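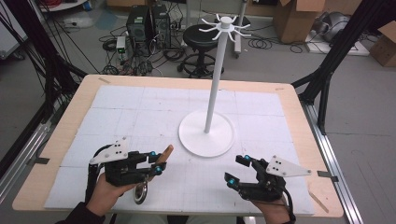
May 29, 2025

Up at five, rain on the car, got to Rakness before the gate was properly open. Sat with the heater on and ate half my lunch, which left me short at noon.

The list had 600 repeats on it for the week and we were behind from Tuesday's cable trouble, so no talk at the start. Jelle De Smet read out the order of the objects and we got going. I had the first table until the break. My wrists were all right in the morning. By two the left one was sore again at the base of the thumb, same as in February, and I changed how I was sitting and it eased off a bit.

Before this I was sixteen years on the packing line at Gonusow. Kitchen goods mostly, picked off the shelf, wrapped, boxed, labelled, gone. On a big day the shed put out 4000 cartons. There were 64 of us across the two shifts when I started and there are 29 now. Most of the ones who left were not pushed, they just weren't replaced. I still count myself as a packer if I have to put it on a form, but I haven't taped a carton since last winter. What I do now is pick things up with the grippers and put them down again, over and over, so that the Flarnelance machines can learn how it's done.

People at home ask if it bothers me. My sister asked again on the phone tonight. I said it bothers me some weeks and not others. The pay is the same as the line plus a small allowance, and it's warmer in here. I don't go home with cardboard cuts all over my fingers. On the other side of it, I used to finish a shift and there was a truck with the stuff in it. Now I finish and there's a number on a sheet.

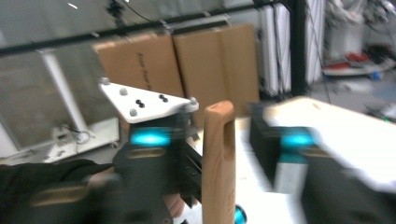
Handles are what I'm good at and it took me a while to notice. On the line I never thought about a handle, my hand just went to it. With the grippers on I have to decide where to close, how far down, and whether to come in level. The wooden piece with the narrow slot near the top is a good one for showing a new person, because it stands up in front of you and both fingers have to come in from the sides together. Come in crooked and you feel it shift. I showed it to the young fellow from Hakim today and he was squeezing much too hard. I did the same in my first week. I told him to slow down for the last bit and let the fingers meet the wood, and then he went too slow and Jelle had to say something about the time.

He's one of four Hakim is sending over. Hakim does the labour hire for the sheds out this way and they've stopped advertising for pickers altogether, so the agency people are being moved across to jobs like ours. He asked me how long I thought this work would last. I said I didn't know. I asked Jelle the same question a while ago and got much the same answer, with more words in it. The contract here runs to the end of the year and then it gets looked at.

We had the monthly meeting after the break. The first machine goes onto the wrapping end at Gonusow in the spring, one station only, with a person standing next to it. The person's job will be to clear it when it jams and fix what it puts down wrong. They want someone who has done both the line and the grippers, and there are three of us who have. I haven't put my name down. The shift is nights to begin with, and the station sits at the cold end by the dock door. Marg would say take it, as it's a proper position with a title. I'll think about it over the weekend.

One thing I did bring up at the meeting was the breaks. On the line everyone stopped together when the belt stopped. In here each table stops when its set is finished, so you end up eating alone, or you wait and then rush. Jelle wrote it down. The woman from the office said the sets could be made shorter so the tables line up better. That would help more than the allowance did, as far as I'm concerned.

Afternoon was kitchen things again, including the one I've done more than any other.

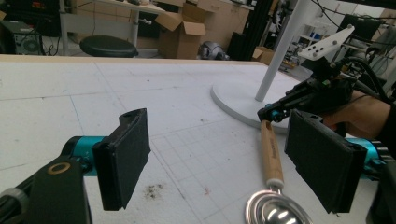
The scoop, held by the handle end.

I don't mind the scoop. The bowl end is heavier than the wood and it wants to swing if you take it too far back, and you learn that through the gripper even though you can't feel the metal. I tried to explain this to my sister and she said it sounded like eating with oven mitts on. It's a bit like that. Passing it from one gripper to the other is still where I lose the most. Jelle says to keep the drops in and not start over, they use those as well. I find that hard. On the line a dropped item went in the damages bin and somebody spoke to you about it.

Finished the day's set at ten to four, which put our table back on schedule. Wiped down, hung the gear up, signed the sheet. Stopped for milk and a bag of potatoes. The wiper on the driver's side is going and I'll have to get a new one before the drive on Saturday.

Wrist has had the cold pack on it twenty minutes. Will ask for the right side of the table tomorrow and see if that makes any difference.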